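July, the room in Flelstead, almost eleven at night

The window is open and I still can not sleep, so I write instead.

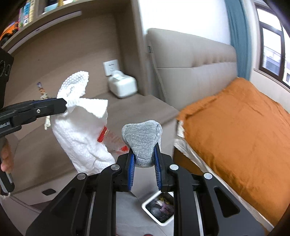 Today I finished the second month of my English course, and I want to put down what I think while it is fresh. When I moved here I promised to learn 22 new words every day. I kept it for the first weeks and then it became less, and some days it was zero. This evening I counted the cards in the tin and there are 2,611, with the ones I brought from home. I thought the number would make me proud. It made me a little tired. Many of those words I have never said to a living person. I know "gutter" and "hinge" and "reluctant," but yesterday at the bakery I could not ask if the bread was from the morning.

The teacher says I translate too much in my head. I believe her. When somebody speaks to me, I first carry the sentence home, look at it there, make the answer, and carry the answer back. By then the other person has begun to talk about something else. On the bus it is easier. Number 164 is slow and goes all the way along the river, and I sit behind people and only listen. Two women were talking about a dentist for the whole ride. I understood nearly everything, and I was so happy that I forgot to get off and had to walk back from Pistent in the heat.

The walk was good, I must say. I had not been in Pistent on foot before. There is a long wall with ivy and after it a small shop named Nillidetti which sells paper and ink and also, for some reason, olives. I bought a notebook with thin lines. It was more than I wanted to pay, but the paper is smooth and the pen does not go through to the other side. I am writing in it now. The first page I spoiled already with a wrong date, so I cut it out.

In the afternoon we had to read our essays aloud. The limit was 300 words and I had written almost the double, then I had to take out the part about my grandmother's kitchen, and it was the only part I liked. I read too fast. My ears became hot. The man beside me said afterward that it was "really something," and I have been thinking since then what he meant by it. In my language this would be a polite way to say it was bad. I looked in the dictionary and the dictionary does not help. I will ask the teacher, but without saying that it was about me.

I called home after supper. The line was clear this time. My mother asked if I eat and I said yes, and she asked what, and I had to invent a soup. Then she told me that Yagi is closed, the little cinema near the station, and they will make it into apartments. I saw my first film with English voices there, and I understood only "hello" and "no." I do not know why this made me so sad. I had not gone there for years.

It was strange to speak my own language after so many hours. Twice I put an English word in the middle, and my mother laughed — she said I sound like a person from television.

For tomorrow: wash the blue shirt, pay the course for August, write the essay again with the kitchen inside it and throw out the introduction. And ask about the bread. I practiced it now in a low voice, four times. "Is this one from this morning?" It sounds all right to me, but at night everything does.

A little wind is coming now. I will try the bed again.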